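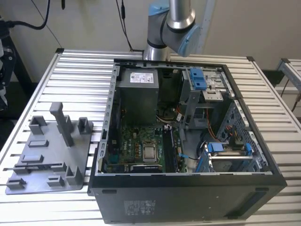 29th August

Paste day, finally! I've been putting this off since March, when Tülin first wrote "why do all the refurbs run hot??" on the whiteboard and underlined it so hard the pen went furry. So this is me writing up what I got done, what I think, and where I left everything, in case somebody picks it up before I'm back.

The question, for anyone who hasn't been in the kitchen while we argued about it: when an old desktop comes in and it's going back out to somebody, do we always take the heatsink off and redo the thermal paste, or do we leave it alone unless it's misbehaving? Ruaridh says leave it. His view is that every time you pull a cooler you risk a bent pin or a snapped clip, and an office machine that's been plodding along happily doesn't need us poking at it. Mulugeta says always do it, and he has the look of a man who has scraped off a lot of grey chalk in his life. I started the day on Ruaridh's side, mostly out of laziness.

First up was 129, the one from the Vullulstead library batch. Came in with a note saying "slow, loud", and it was certainly loud. Cleaned the dust out and did nothing else, then left it running the long loop while I had toast. Fan went up like a hairdryer almost straight away and stayed there. Let it cool right down, took the cooler off, and the paste was like old emulsion – it came away in flakes. Cleaned both surfaces with the alcohol wipes, put on a blob of the Jinotis stuff, cooler back on, same loop, another slice of toast. Much quieter! The fan still comes up under load but it comes up gradually and then goes away again, as it should.

I know that's one machine. Ruaridh said so before I'd finished the sentence.

So I did another from the same batch and it made hardly any difference at all. The old paste on that one was still a bit soft. It had been redone by somebody at some point, I'd guess, as there was a smear of white over the top of something greyer, and whoever it was had been very generous. Took me ages to get it off the edges. Cotton buds are nearly out, by the way, and the cheap ones shed fluff everywhere, so please can we get the ones with the paper sticks again.

Notes on method, mostly for me:

Warm machine first, then off, unplugged, and wait a little. The cooler lets go much more easily if the paste is slightly warm. Twist before you pull. I pulled before I twisted on the second one and had a horrible moment when I thought the chip was coming up with it. It wasn't, but I sat down for a minute afterwards.

Screws a bit at a time, going corner to opposite corner. I know everyone knows this. I still did the first one straight round like a wheel nut on a pushchair and had to undo it all.

Pea-sized blob in the middle, let the cooler spread it. Tried the spreading-with-a-card way too, on a scrap board, and pressed a bit of clear plastic on top to see what went where. The card way trapped little bubbles. The blob went out in a nice round shape and missed the very corners, and I don't think the corners matter for what we send out.

Plug the fan lead back in BEFORE you put the side on. Yes, I did. Yes, it beeped at me.

The Saxena paste, the one Nisha found in the drawer, is finished as far as I'm concerned. It had separated in the tube, clear oil first and then something like toothpaste. I gave it a good massage and it went right for a while, then separated again on the board. Binned it. If anybody was attached to it, sorry. There is one more tube with the Lirkach label in the blue tub, unopened, and I'd like to try that next to the Jinotis on matching machines before we order more of either.

Trilok dropped in after lunch with the tray of memory sticks he's been sorting and asked a good question, which was whether I'd checked the room. I had not checked the room. The sun comes round to that end in the afternoon and it had got properly stuffy, so my before and after for 129 weren't really fair, and if anything the "after" run had the harder time of it. That makes me feel better about the result and worse about my notes. There's now a thermometer hanging off the shelf bracket (the kitchen one, please don't take it back, I'll bring in another) and I've ruled a new column in the log for room temperature. Please fill it in even if it's boring.

Then we got sidetracked talking about what counts as too hot anyway. Trilok's rule is that an idle machine sitting at 40 degrees is nothing to lose sleep over and he'd sooner listen to it than look at a number. I do like that. People who get these machines aren't going to be reading temperatures off a screen, but they will notice if it howls in the corner of the bedroom while their kid does homework. So I'd like to put noise in the log too, and I haven't got a clever way to do it. For now I've put "quiet / fine / annoying" and I'll live with that being my ears.

Nisha thinks we should look at the case fans as well, and she's probably right. A couple I've handled lately had that dry, ticking sound at start-up that goes away once they're warm. You can oil some of them under the sticker, and it works for a bit, but I've never had one stay cured. Better to swap them. The fans in the spares box are a complete jumble, though, and half of them have the wrong plug. An evening with a label maker would sort it. I'm not volunteering for tomorrow but I'm not ruling out next week.

Mulugeta's proposal, which I've come round to more than I expected: check the age of the machine and run the loop first. If it's quiet and settles, leave the cooler alone. If it ramps up and stays up after a proper dusting, pull it and repaste. And if it's over 6 years old, just do it, no testing, it'll save time. Ruaridh can live with that as long as whoever does it has done 2 on scrap boards first. Fair enough, and we've plenty of scrap boards. I've written it on a card and stuck it by the kettle so people can grumble at it before it goes in the proper folder.

Where things are: 129 is finished except for the system install, green sticker on. The other library one has an orange sticker and wants its loop run again with the room temperature written down, ideally in the morning before the sun gets round. The scrap board with my blob experiments is on the windowsill with the plastic still on it, please leave it, I want to show Tülin. Wipes are under the sink, gloves in the drawer next to the screwdrivers. One of the long screwdrivers has lost its magnetism and I dropped a cooler screw behind a board twice, so I've put a bit of red tape on that one until I can find the magnetiser.

Still to do: order cotton buds, open the Lirkach tube, ask Vullulstead whether the rest of their batch came out of the same room (it was very much the same dust), and wash up the toast plate.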